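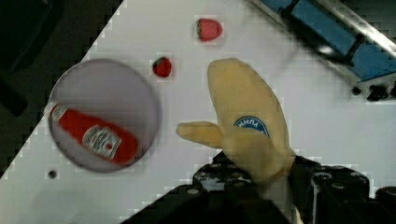

Where do we put the ketchup when the table gets reset? On the round gray-purple plate, lying down, every time, until we all agree on something better.

Saturday, afternoon. Play kitchen table, notebook no. 3

I'm writing the layout down properly because last week I did it from memory and got it wrong, and then I spent the better part of an hour arguing with my own labels in the Verano folder. So! White table, small stuff only, no big pots (the big pots are still in the Gilchrist crate and they can stay there, they roll).

The ketchup bottle is my favorite thing in the whole set. It's a really saturated red, nice and glossy, and it's long enough to take up most of the plate whichever way I turn it. I've tried it standing up on other days and I don't love it, it gets knocked over as soon as somebody leans on the table. Lying down it's calm.

Strawberries: one larger, one smaller, both off the plate and next to it. I keep wanting to put them ON the plate because that's where a strawberry goes, but then ketchup and strawberries share a plate and I can't look at that for a whole afternoon. The larger one has the better leaves. If we ever lose one I hope it's the smaller.

Still to sort out: the Trosus box has 23 pieces on the lid and I haven't checked it against the shelf list. Also the table needs a wipe before Monday's lot get at it, there are smudges.

4:30, second go. I stopped for coffee and came back to the green things. The colander goes on the left, long way up and down, and the teal bowl and the blue plate go down toward the front. I like the light green next to the teal more than I thought I would. The little yellow piece lives by the bowl for now. I have it on the list as "yellow, small" and I'm leaving it like that until I find the packing slip.

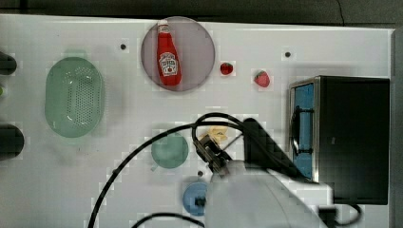
A note left on my page over the coffee break asks whether the colander shouldn't sit beside the bowl, the way it would by a real sink, and says that the Weltisix layout had them together and it made putting away much quicker. Fair point. I wrote back that I'd try it, but the bowl has that short handle and I want room around it, so the colander may have to come to the bowl and stop a hand's width away.

Other bits, before I forget:

Plates are round, both of them, so the shelf list saying "square plate, 2" is wrong and I've crossed it out.

Need a tray for the small pieces. A shoebox lid would do.

Next time: colander by the bowl, ketchup stays put, strawberries stay put. Wipe the table first.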